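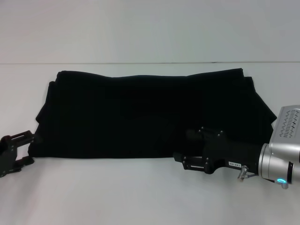 Black cloth won't fold into a proper rectangle, ends flare out

Household help > Laundry and linen > Folding and storage
Posted by wallau_flat5 on August 20, 2021
Viewed 1,049 times

I have a large piece of plain black fabric that we use as a cover on the sideboard in the back room. It comes off every time we have people round and has to go back in the drawer afterwards. However I fold it, I end up with the same shape as in the photo. It is wide and more or less rectangular, but the top edge dips in the middle and rises at both ends, a bit like a bow tie. The bottom edge comes out fairly straight. At the sides the layers don't sit on top of each other, they go out in steps, and on the right one corner points upwards and there is a flap sticking out lower down.

What I do is fold it in half lengthways, then in half again, then bring the ends in. I do it on a white table so I can see the outline, but black on black is no help at all for seeing where one layer stops and the next begins. I only notice it has gone wrong when I try to shut the drawer.

The drawer is shallow and I would like the cloth to lie flat in it without sharp creases, as they show when it goes back on the sideboard. I have ironed it once and that made no difference to how it folded. I don't want to hang it up, there is no room in the wardrobe.

Is it my folding, or is the cloth cut crooked? And is there a better order to do the folds in?

3 replies

trondoldale_linens
Member, 300 posts

It could be either, so check the cloth first. Open it out completely and lay it flat. Bring one short edge over to meet the other and look at the long sides. If they meet all the way along, the cloth is square and the trouble is in the folding. If one side runs past the other by more than a finger's width, it was cut off the grain or has been pulled out of shape in the wash, and no method will give you perfect edges.

If it is square, I would change the order. Folding lengthways twice before you touch the ends leaves you with a long thin strip, and a strip is easy to bend without noticing. A slight bend in the strip gives you a dip in one edge once the ends are brought in. Try it like this:

Lay the cloth out flat with the wrong side up. Smooth it from the middle to the edges with the flat of your hand.

Fold the short edges together first. Match the two corners, put something with a bit of weight on them (I use a couple of tins), then smooth back towards the fold.

Turn the cloth so the fold is nearest to you and repeat, again corners first.

Stop and look at the sides. If the layers are stepped at this point, open the last fold and do it again. It takes a few seconds now, and you can't put it right later by tugging at the outside, as only the top layer moves.

Make the last fold in thirds and not in half. The loose edge ends up inside and there is no flap to catch on the drawer.

A small amount of stepping is normal with anything thick. The outer layer has further to go round the fold than the inner ones, so the edges will never be dead level. I wouldn't worry about that.

For seeing the edges, run a line of tacking in pale thread along the hem on the wrong side. It doesn't show when the cloth is in use and you can pull it out whenever you like.

zorkness_b
Member, 6 posts

Just roll it. I roll all of mine round a cardboard tube and never get creases.

mulder_road
Member

I agree with most of the first reply but not the tins, they leave dents in soft cloth if you forget about them. A hardback book does the same job.

Rolling is fine if the drawer is deep enough, but the post says it is shallow, so a tube may not go in.

One thing not mentioned yet is the creases. Put a sheet of tissue paper inside each fold before you close it. The fold goes round the paper and stays soft. With black cloth use white tissue, as it also lets you see where each layer ends, which might do away with the need for the tacking. And when you put it away next time, move the folds over by a hand's width so that they don't fall on the same lines.

Comment from wallau_flat5

Thanks all. I opened it out and one long side runs past the other, so it is partly the cloth. Corners first and thirds at the end has still made it a lot neater, and the drawer shuts. No tube in the house that would fit – sorry zorkness. I will get some tissue paper at the weekend.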